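Werkstatt-Tipps: Greifarm am Arbeitstisch sicher betreiben

Stand 12/12/2025, zusammengestellt von Mi-kyung Byun, Werkstatt Birham

Vor dem ersten Griff in einen Behälter Leitungen prüfen. Eine Schlaufe, die vor der Behälterwand durchhängt, kann sich beim Anheben am Rand oder am Henkel verfangen. Leitung am Arm zurückbinden, Biegeradius einhalten, danach den gesamten Weg einmal langsam abfahren. 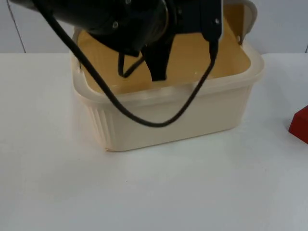
Arbeitsfläche

Die Platte bleibt bis auf die benötigten Teile frei. Mindestabstand zwischen Finger und Tischplatte bei Querfahrten: 44 mm. Behälter mit Henkeln so stellen, dass die Henkel nicht in der Fahrbahn liegen — ein hochstehender Henkel zählt zur Bauhöhe. Die Tischkante wird in der Steuerung als Grenze hinterlegt, mit 10 mm Zugabe nach innen.
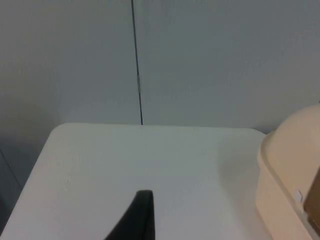
Bei Standortwechsel des Tisches sind beide Werte neu einzumessen. Alte Messprotokolle gelten dann nicht mehr, auch wenn die Höhe gleich geblieben ist. Ablage der Protokolle bei Min-kyu Wi.

Glänzende und durchscheinende Teile

Gerippte, lichtdurchlässige Flächen und blankes Metall erzeugen Reflexe, die die Kantenerkennung stören. Streulicht verwenden, Lampe seitlich versetzen, Annäherung in Schritten von 2 mm. Kein Griff nach Kamerabild allein.

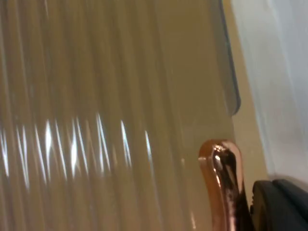

Lichtreflexe auf gerippter Fläche, rechts davon kupferfarbenes Metallteil.

Not-Halt vor jeder Schicht auslösen und quittieren. Nächste Überarbeitung der Regeln: Juli.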